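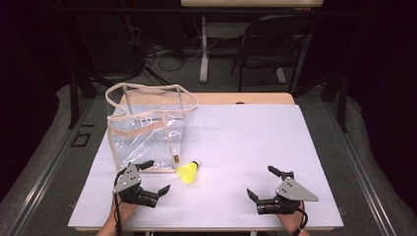 Clear bags in, mystery bags out at Stenudel badminton

24/12/2022

If you've ever stood at the side of the hall at Stenudel going through your kit bag for a shuttle while your partner taps a foot on the baseline, I've got some good news for you! The club is switching to clear plastic carry bags for all the shuttlecocks and small bits when we start back after the break, and I for one am thrilled.

Narayanan Pisharody put the idea up back in April, when we cleaned out the old kit cupboard and found shuttles stuffed in pillowcases, shopping bags and one very sad gumboot. His pitch was simple – if you can see what's in the bag, you'll put things back in it. The ones he settled on are boxy and see-through with fabric edging and two looped handles, so they'll stand up on a table instead of flopping over and spilling everything under the benches (my usual trick).

Each court gets its own bag, and there are 198 members sharing them, so please be kind. Yellow plastic shuttles go in for social nights and juniors. Feather ones stay with the team captains, same as always, and no, I can't get you any.

Nithin Achari is looking after the juniors' bags and would love a hand with packing on the first night back. Come at 4 if you're free, he'll have the urn on. The kids have already asked whether they can decorate the brown tags, and I said yes before checking with anyone, so bring your textas!

Old shuttles can still go in the tub by the front door. If you've got any of ours rolling around in the boot of your car, we'd like those back too.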